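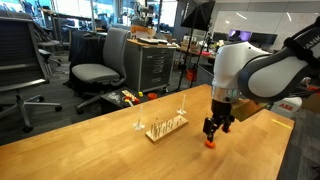
Peg board and the two clear stands on the butcher-block table

Ticket 1184: rings sticking on the peg stands
Opened by: Eduardo Bragança, Clarstead
Status: open

Lovely set, we use it all the time! One snag. The rings go over the top of the rod happily enough, then jam halfway down unless the base is dead level. Tried so far:

1. Wiped the rods with a dry cloth. No change.
2. Swapped rings between stands. The tight ring stays tight wherever it goes, so I blame the ring.
3. Turned the tight one over. Much better!! Went down 3 times out of 4.

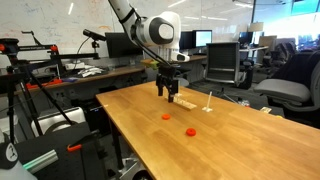 Two rings out on the table, stand to the right of the block

Update, 4th November
Nala from Morais support asked if the table might be the trouble. Good shout. I put a spirit level on it and the far end is a touch low, so I've wedged a leg with card and it's a big improvement. She also wondered about the Tritum oil we put on the top in June. It does feel grippy under the bases, which I rather like, as they used to skate about.

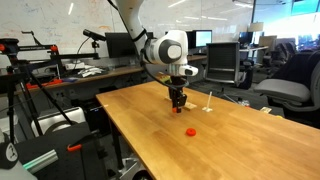 Still to do: run a bit of fine paper (300 grit, I've got a sheet somewhere) round the inside of the tight ring and try it again on both stands. If that cures it I'll happily close this. Could you also tell me whether spare rings are sold singly?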